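# Heat pump all night on low, or off and on again? (old house, Sumdale) 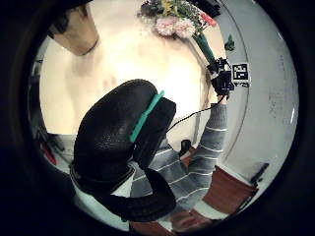 *Gray striped sweater and black padded glove with the teal strap.*

**marta_k**

Hello all. I am new in this forum and also quite new in this country, so please excuse me if this question was asked already. I did search, but the threads I found were for modern houses.

We rent a wooden house in Sumdale, built on piles, with insulation in the ceiling and none under the floor. There is one heat pump, a Revado, in the living room. The bedrooms have nothing. My last three bills from Vilex say 891 kWh, then 1,244 kWh, then 1,722 kWh. The last one was a shock for us. We are two adults and we don't have a spa pool or any such thing.

What changed is that my husband started to leave the heat pump on during the night at 18 degrees. He says a house which is kept warm uses less power than a house which must be warmed again every morning. I say a machine that is off uses nothing. In the morning without the heat pump the living room is at 13 degrees, so I admit his way is more pleasant.

Who is right? I would be glad for answers with numbers in them.

---

**Rawiri Kereama**

Welcome Marta. You're right and he's wrong, sorry to him. Heat leaks out faster the warmer the inside is compared to the outside. Keep it at 18 all night and it leaks all night at the 18 rate. Let it drop and the leak slows down as it drops. Putting the heat back in the morning costs less than what you'd have lost.

With no underfloor insulation you're basically heating the dirt.

---

**pilotlight**

> You're right and he's wrong

Not so quick. That is true for a plain electric heater. A heat pump at full blast at 6 a.m., when the air outside is at its coldest, runs at a much worse efficiency than the same unit ticking over. And it may need to defrost in the middle of it. I've had mine on 17 overnight for two winters and the bill barely moved.

---

**Rawiri Kereama**

"Barely moved" in what house, though? If yours is insulated top and bottom then of course it barely moved. It has nothing to leak through.

---

**pilotlight**

Built in the nineties, double glazed. OK, fair, that's a different house. But the efficiency point still stands and you skipped over it.

---

**marta_k**

Thank you both. I have shown this to my husband and he likes pilotlight very much.

Some more details which maybe are important. The door between living room and hallway does not close properly, it stops with a gap which I can put my hand in. Also the heat pump was in "auto" mode, not in "heat". I don't know if this matters.

---

**Aoife Mac Giolla**

It matters. Auto lets the unit decide between heating and cooling, and some of them go back and forth when the temperature sits near the setpoint. Put it on heat. Then clean the filters. They're behind the front panel, they slide out, and you can vacuum them or rinse them under the tap and let them dry before they go back in.

And fix that door before you argue about anything else! If it doesn't close, your one heat pump is trying to warm the hallway and every bedroom off it. I lived like that for a whole winter in a flat up the hill and we ended up hanging a blanket over the doorway with thumbtacks. Ugly as sin but the room was warm by dinner.

---

**marta_k**

The filters were gray like felt. I am a little ashamed. They are now washed and drying in the bathroom.

The door I can't fix myself, the frame has moved. I wrote to the letting agency, it is Varghese, and asked for the door and also about insulation under the floor. Does somebody have experience with them?

---

**tom_on_the_flat**

Varghese were fine with us but slow. Put it in writing, ask for a date. Where we are the rules about underfloor insulation depend on whether a person can physically get under the house, so they may send somebody out just to look. Don't accept "it's too low" over the phone.

On the main question I think you're all talking past each other. A timer is the answer. Off at bedtime, on one hour before you get up, at a moderate temperature so it isn't running flat out. You get most of Rawiri's saving and most of pilotlight's efficiency.

---

**pilotlight**

I can live with that.

---

**Rawiri Kereama**

I still say off is cheaper than the timer, but not by enough to get up to a 13 degree living room for.

Marta, one other thing to check is the hot water. Old cylinders can put a lot on a winter bill, with colder water coming in and longer showers. Read the meter before bed and again in the morning for a few nights, with the heat pump on and with it off. Then you have your numbers and don't need ours.

---

**marta_k**

This is a very good idea and I should have thought of it. I will do three nights his way and three nights with the timer, and write the meter readings in a notebook. If the weather changes in between, I suppose the comparison is not fair, so I will note also the temperature outside.

The agency has answered - someone will come to look at the door, but for the floor they must "speak with the owner." I have asked for a date, as tom_on_the_flat said.

---

**Aoife Mac Giolla**

Alternate the nights, don't do three and three. A cold snap will wreck it otherwise. And get curtains that reach the floor if you haven't already, the secondhand shops are full of them until September.

---

**marta_k**

Alternate nights, yes. Tonight is a timer night. The curtains we have stop at the window sill, so I will look in the shops too. Should they have a lining, or is a thick fabric enough?

---

**tom_on_the_flat**

Lined, if you can find them. And make them wider than the window.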